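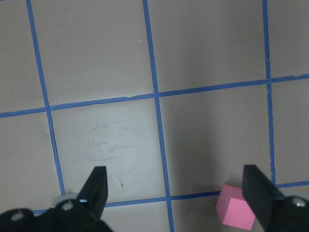 Slide 1. Two gripper fingers, floor between.

Re-releasing catalog films: speaker notes
28 December 2021 | By the Mutwood programming desk

Start with the test case. Clenotum, summer science fiction, one lead actor on the poster. Kocabaş holds the theatrical rights and supplied the restored version.

Booking terms next. The film played at 22 theaters for one week, one evening show per day. Screens with up to 100 seats only. Larger rooms were held for new releases.

Read the Dundedard figure slowly: 1333 tickets in advance. Walk-up sales are logged separately and are not in that number. Do not add them together if asked.

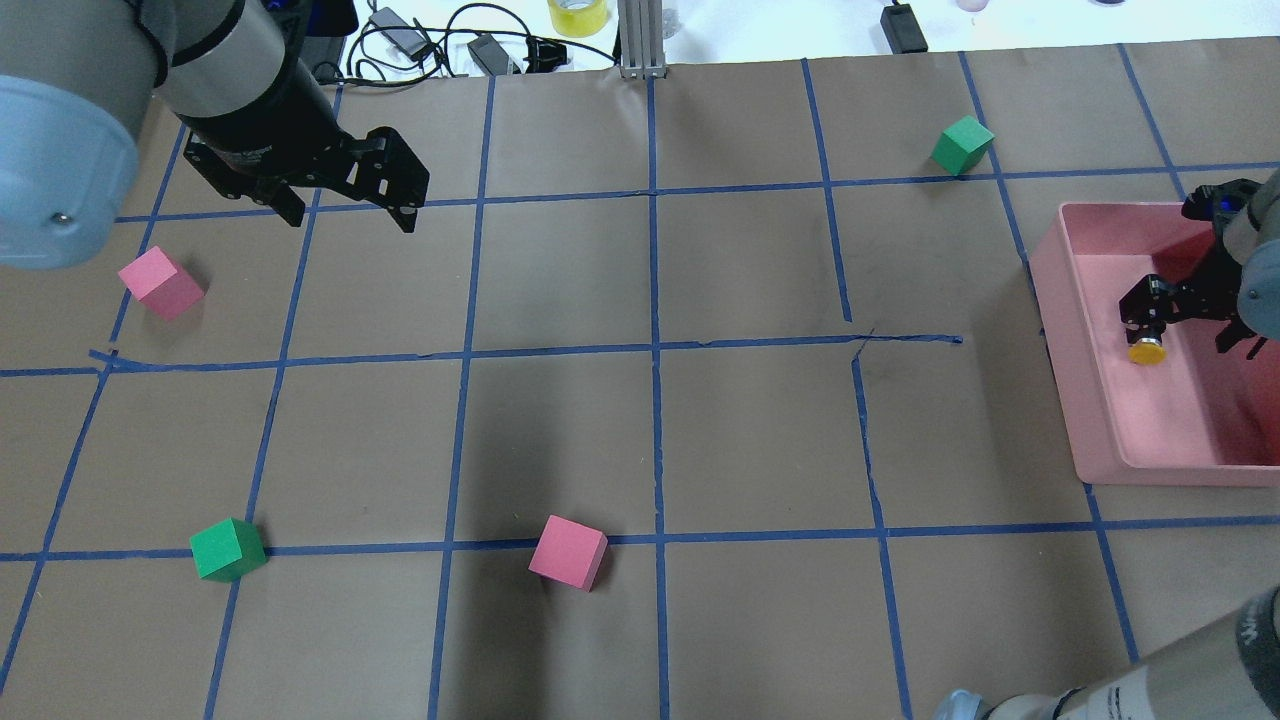 Audience survey. 67 percent of those who answered had seen the film before, mostly on television. The lead actor was the top reason given for buying a ticket. The restoration came well below that, so the January trailer puts the actor's name first and the new sound mix last.

Skip the poster comparison if time is short. Go straight to rights windows, then take questions.

22 shares | Comments

Were the matinees left out on purpose? Ours always sell better for older titles.

Saw it at Dundedard. Sound was too loud in the first reel, fine after that.

Please post the survey wording.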